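Fluvine Community Help > Outdoors > Walking and Running

First long walk on an unpaved trail - how do I train, and what do I do about my feet?

Posted by millo_walks in February
2054 views

Hi all! I have signed up to walk the whole Flova Valley trail with my sister-in-law this spring and I am so excited that I have already bought socks. It's 20 miles in one day, almost all of it on farm tracks and old levee road. Flat as a plate, from what I've read, so I'm not worried about hills.

My background: I walk a lot, but it's city walking. Sidewalks, the park loop, the mall when it's raining. My longest ever was 12 miles on a Friday off work and I felt great until the next morning, when I came down the stairs sideways. I also got a blister on the outside of my left little toe, which I always get, in every shoe I've ever owned.

So here is what I'd love to know. How do I get from 12 to 20 without hurting myself? Do I need boots, or can I wear my regular running shoes (they're pretty new, soft foam, very comfy)? And is there any way at all to stop the toe blister? I've tried regular bandages and they roll up into a little sausage inside my sock by mile two.

Also, how much water do I carry? My sister-in-law says a gallon and I think she might be trying to get rid of me.

Thank you!! I've been reading this board for weeks and it's the friendliest place.

---

levee_lark
Marked as helpful by the poster

Oh, you are going to love this. I've walked the Flova trail four times and I'd do it again tomorrow if my boss let me. Long flat walks are underrated! Everyone talks about mountains, but there's something wonderful about a day when you can see where you're going for an hour before you get there, and the birds on the levee stretch are worth it all by themselves.

Let me take your questions one at a time, although I'll probably wander.

Training first. If you can do 12 and the only damage was sore calves and one toe, you're in really good shape to start. What worked for me was one long walk a week and two or three short ones, and I made the long one a little longer each time, then took it easy every fourth week. So 10, 12, 13, then back to 8, then 14, 15, 16, another easy week, and then the big day a couple of weeks after your longest. You do not have to walk the full 20 in training. If you can finish 16 and still want to cook dinner, you can walk 20.

The thing I'd change about your plan is the sidewalks. Flat is not the same as easy. On pavement every step is the same, and on gravel your ankles are making tiny corrections all day long, which you don't notice until you sit down. My first year I trained entirely on the bike path behind my apartment and I was shocked at how tired the little muscles down the sides of my shins were. So get at least half your long walks onto dirt or gravel if you can find any. A rail trail works, a park service road works, even the unpaved shoulder of a quiet street is better than nothing.

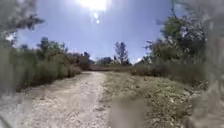 And practice choosing your line, because it makes a huge difference over a whole day. On a farm track the tire ruts are usually packed the hardest, so I walk in one of those for as long as it stays smooth, and when it gets stony I hop over to the grass for a while. I switch sides every mile or so too. Lots of tracks slope a little toward the edge for drainage, and if you stay on one side all day, one hip does more work than the other. I had a sore left hip for a week before a friend at my walking club pointed that out to me.

Shoes! You don't need boots. I know some people swear by them, but for flat ground with a light pack they're a lot of extra weight to pick up and put down. I'd be a bit careful with very soft running shoes, though. The foam feels lovely on concrete, but on loose stones it squishes, and you can feel the sharper ones come right up through the sole by the afternoon. A light trail shoe with a firmer bottom is what I wear now. Go up half a size from your normal one. Your feet swell on a long day, and I'm fairly sure that a cramped toe box is most of your little toe problem, since you get it in every pair. Try shoes on at the end of the day with the socks you'll be wearing, and if the shoe presses on that toe at all in the store, put it back. It will not "break in." I believed that for years.

For the toe itself, tape it before you start, when your skin is clean and dry. Use the stretchy cloth kind of tape, cut the corners round so they don't catch, and don't wrap it tight. I also like toe socks, which look ridiculous and which I will defend forever. Try both on a training walk first, because some people hate the feeling.

Then there's grit. This was my biggest surprise the first time. Small stones and dust get in over the top of your shoe constantly, and one crumb under the ball of your foot will make a blister in half an hour. Little fabric gaiters help a lot, the short kind that runners wear. And stop when you feel something! I used to think "I'll deal with it at lunch," and I never got to lunch without regretting it. Sit down, shoe off, shake it out, thirty seconds.

Water depends on the weather, so I can't give you one number. A gallon is over eight pounds, so your sister-in-law had better be offering to carry some of it. On a cool spring day I start with 2 liters and fill up at the halfway stop. Check that the tap at the halfway stop is turned on for the season before you count on it, because one year it wasn't. If it's warm, take more and put something salty in your bag. I bring pretzels and a cheese sandwich that has always been sat on by the time I get to it.

And wear a hat with a real brim. There is hardly any shade on the open part, the pale ground throws the light back up at you, and I once got a sunburn on the underside of my chin. Put sunscreen there. I mean it!

Please come back and tell us how it goes.

---

gravelgus

Running shoes are fine. I did it in old running shoes. Put vaseline on the toe. Don't overthink it, it's a walk.

Bring a spare pair of socks and change at halfway, that's the only thing I'd tell anyone.

---

tuesday_thomas

Agree with most of levee_lark's answer, especially the part about changing sides. I'd add a few things from having done this trail the wrong way and then the right way.

Pace. Everybody starts too fast because it's flat and you're chatting. Pick a speed where you could sing, badly, and stay there for the first two hours even if people pass you. You'll pass some of them back around the pump house.

Breaks. Short and regular worked much better for me than one long lunch. When I sat down for forty-five minutes everything set like concrete and the first mile after it was the worst of the day. Now I do ten minutes every hour and a half and eat something each time, hungry or not.

Wind. I haven't seen anyone mention it. On the levee section there's nothing to stop it, and if it's coming at you it can feel like a hill that goes on all afternoon. If you have a choice of direction, look at the forecast the night before and try to have it behind you for the second half. Take a thin windbreaker either way.

The stairs thing the next day is normal, by the way! A ten minute stroll that evening helps, even though it's the last thing you'll feel like doing.

I disagree a little about toe socks. I bought a pair after everyone here recommended them and got a blister between two toes where I'd never had one before. I went back to thin wool ones, with tape. Feet are weird and you have to find out what yours like, so do your experimenting on the shorter walks.

One last bit. If it has rained in the two days before, the low stretch past the second gate turns to paste and sticks to your soles in big heavy pancakes. There's a signed detour along the lane. Take it, it adds very little and you'll be so much happier.

---

millo_walks

These are fantastic, thank you all so much! I went to the shoe store after work and it turns out I've been wearing half a size too small for my entire adult life. The new ones feel like slippers. I found a gravel road out by the reservoir and I'm doing 10 there this weekend with tape on the toe, and I'll try the vaseline on the one after that to compare.

I told my sister-in-law what a gallon weighs. She's now saying we should each bring 2 liters and that this was her idea.

Does anyone know if dogs are allowed on the part past the second gate?

---

levee_lark

On a leash, yes! There's a sign at the gate. Bring the dog some water too.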